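Two Finger Pads, One Tablecloth

I spent most of August swapping finger pads on our hand-held grippers, and I want to write the results down before I forget which set was which. If you only care about the short version: the blue ridged pads are staying on, the flat ones are going in the drawer, and I still don't like how either of them handles bottles.

Some background for anyone who hasn't read the earlier posts. We collect grasping data at home-style tables with hand-held grippers, one per hand, and then train on the recordings. For a long time I didn't think much about the pads. They came with the grippers, they were soft, they held things. Then we moved from blocks and cups to ordinary packaging and the number of dropped objects went up enough that I had to look into it.

I compared two sets. The first was a flat pad from Flolier, fairly firm, with a smooth face. The second was the blue one with ridges, which I had ordered months ago and never mounted. Changing a set means taking out small screws on the jaw arms, and I would like to tell you it takes a minute. It takes longer than that, mostly because I drop the screws. Put a tray under the gripper. A magnet is handy too if your screws will stick to it.

The test itself was simple. I picked 32 items from the kitchen and the recycling, all of them packaging of some kind. Each one got lifted, turned and put back down. I did 3 tries per item with each set, first with the right hand, and then I went through the awkward ones again with a gripper in each hand.

Cartons were where I expected trouble and they were where I got it. A full carton is heavy for its width, and the coating on the outside is slick. With the flat pads I had to squeeze hard enough to dent the sides, and even then the carton would rotate slowly while I was holding it up. The ridged pads needed less squeeze. They don't stop the rotation if you grab too close to one end, but you get a bit of warning before it goes, and you can set it down.

Bottles are a different problem. Once a soft plastic bottle is crushed, there's no flat side left to press on. The pads touch it at a couple of points, and what happens next depends on which way the creases run. I had one bottle I could lift nearly every time from the left and almost never from the right. The ridges helped a little when they lined up with a crease, and that's luck.

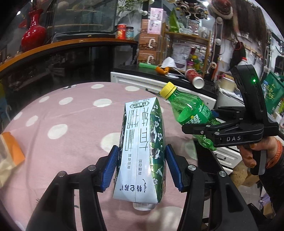

Anil Thevar thinks I am blaming the pads for something the jaws are doing. His argument is that the two arms flex outward under load, so the pads stop being parallel and only the tips carry the weight, and that I would see the same slipping with any surface if I kept grabbing things that wide. He'd like me to repeat the carton tries with the item turned so the jaws close on the narrow side.

I think he's partly right. I went back through my notes and the wide grabs do account for a lot of the bad tries. But the flat pads also slipped on narrow things, including a slim juice box that the ridged pads never dropped, so the surface matters too. I'll do the narrow-side run next and post whatever comes out.

A few smaller notes.

The ridges pick up dirt. After a long session they had crumbs and lint in the grooves, and the grip got noticeably worse until I wiped them with a damp cloth. The flat ones are easier to keep clean.

A tablecloth changes more than I expected. On bare wood, the carton slides away when one pad touches first. On cloth it mostly stays where it is, but the cloth bunches up and comes along with thin objects like wrappers. If you are comparing pads, pick one surface and stick to it. I mixed them on the first evening and had to throw that set out.

Using a gripper in each hand is tiring. My wrists were done well before the list was. Tosh sells a padded wrist support that I've seen people use, and I may try one, but for now I just take more breaks.

Durability I can't say much about yet. The supplier, Navurora, gives a figure of 1,000 closes before you should check the ridges for wear. I'm not there. I have a spare set in its bag to compare against when I am.

Next up is the narrow-side run, then a softer pad from Huro if it gets here in time. I also need to buy more screws.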